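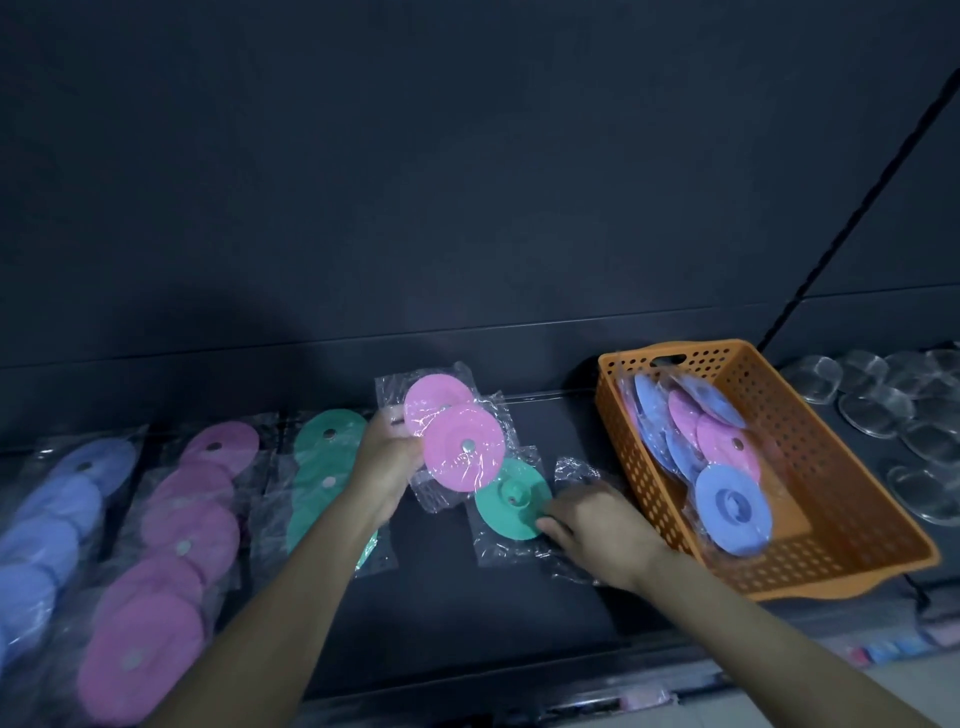 Crabtree brings sink and drain stoppers together in one bay at Lalville

LALVILLE, August 2026 – Household goods retailer Crabtree has started re-laying the small kitchen and bathroom lines at its Lalville store, beginning with silicone drain stoppers. The stoppers were previously sold from three separate places in the shop. They are now being sorted by colour and grouped in a single bay, next to the double-sided tape.

The work is part of a review of 743 small household lines that the store has carried over from its former premises on the other side of the car park. Many of those lines were put out wherever there was a free hook or a gap on a shelf when the store moved, and some have stayed there. Drain stoppers were the first group chosen because they accounted for more counter enquiries than any other item in the kitchen and bathroom section.

Under the old layout, stoppers for kitchen sinks were kept with the dish racks, stoppers for basins and baths were near the shower curtains, and a basket of mixed stock sat by the registers. Customers who found one group often didn't know about the other two. Staff were regularly asked for a colour or a style that was in the building but on a different aisle.

The new bay carries the Avberg range of soft silicone stoppers in pink, lavender blue and teal green. Each stopper is packed in clear plastic. Some have a silver button at the centre and others have a raised knob in the middle of the disc. Customers have told the store that the two types are easy to confuse when they are piled together, and the bagged stock is now being separated and laid out by colour before it is put on sale.

Orange baskets are used for mixed stock while this is done. The baskets came from the old stationery section and have a handle slot cut into the rim, so a full one can be lifted from the shelf and taken to the next bay.

Sorting is done at the shelf and not in the stockroom. The stockroom at Lalville is narrow and is shared with garden deliveries through the cooler months, and the bench there is usually taken up with cartons. Working at the bay also means that stock can be checked against the shelf tickets as it goes down. Bags that have split at the seal are set aside and rebagged, and any stopper that has picked up a permanent crease goes to the clearance table near the rear exit.
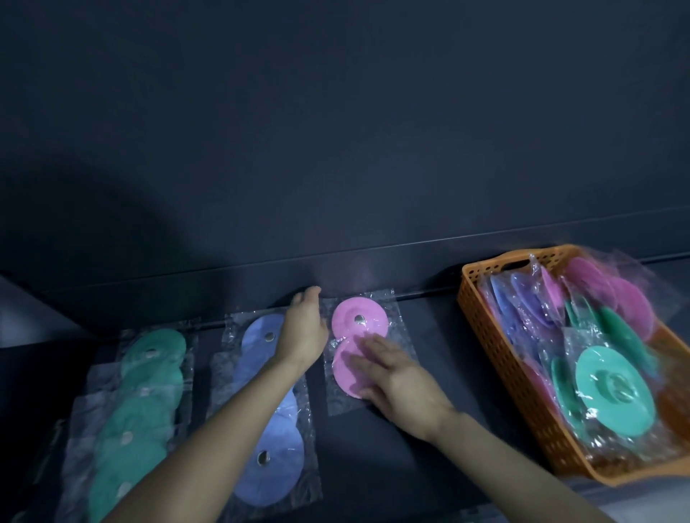

Declan Lockwood said he had made two trips to the store for one bath plug before the change, and had gone home the first time with a stopper that was too small for the drain. He said he would like to see the width printed on the shelf ticket in large type, as most people measure the drain and then forget whether the number they wrote down was for the hole or for the ring around it.

Crabtree has taken up that suggestion. New shelf tickets for the bay will show the size of drain opening each stopper is suited to, in millimetres, with the overall width of the disc printed underneath in smaller type. Tickets for openings of 40 mm and 60 mm will be printed first. A card with both circles drawn at full size will hang from the side of the bay, and customers are welcome to hold a stopper from home against it.

Customers who are unsure which stopper they need are asked to measure straight across the drain opening at its widest point, without including the metal ring. A flat silicone stopper needs to overlap the opening on all sides. For drains that sit in a deep recess, it is worth measuring the recess as well, as a disc that is wider than the recess will not lie flat against the opening.

The store will continue to sell stoppers singly. Strips of bagged stoppers can be separated by staff, and there is no minimum purchase for any colour. Larger quantities for rental properties, caravan parks and schools can be ordered at the front counter. The usual wait for an order is a fortnight, depending on when the next delivery comes through from the Zistau warehouse.

Prices have not changed as a result of the move, and existing loyalty discounts still apply. Stoppers bought before the re-lay can be exchanged for another size or colour if the bag is unopened and the customer has a receipt. The exchange period is the same as for all kitchen and bathroom goods at the store.
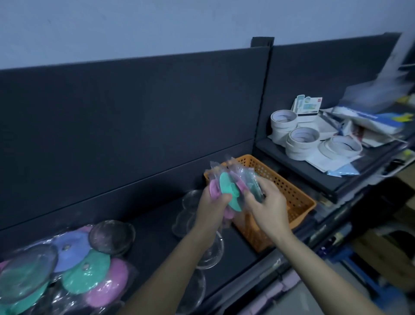
The neighbouring bay will keep its present stock for the time being. Double-sided tape was moved there in April, and sales have been steady enough that the store doesn't plan to shift it again. Hooks, bath mats and suction holders are likely to be next in the re-lay. Soap dishes will follow once the remaining stock of the old glass style has been sold.

Crabtree Lalville carries 2679 lines in total across kitchen, bathroom, laundry, stationery, garden and hardware. The review of the small household lines will be carried out one group at a time during normal trading. No part of the store will close. There may be baskets and cartons in the kitchen and bathroom aisle on some mornings, and customers with prams or mobility aids who would like a hand getting past are asked to speak to any member of staff.

A few slower lines will not return after the review. These include chained rubber plugs in black, which the supplier no longer makes, and the large square sink mats. Chained plugs in white will still be available, but they are kept behind the counter with the tap washers and need to be asked for.

Spare colour choices are also being looked at. The store has had requests for plain white and for a dark grey to match stone-look basins – neither is in the current range. Anyone who would like to see a particular colour or size stocked can leave a note at the front counter with a contact number, and will be called if it is ordered in.

About Crabtree

Crabtree sells everyday goods for the home, with an emphasis on small replacement items such as plugs, washers, hooks, tapes and lids. The Lalville store is open seven days a week and has free parking at the front and side. Trade and bulk enquiries can be made in person at the front counter during opening hours.

Media enquiries: Store Office, Crabtree Lalville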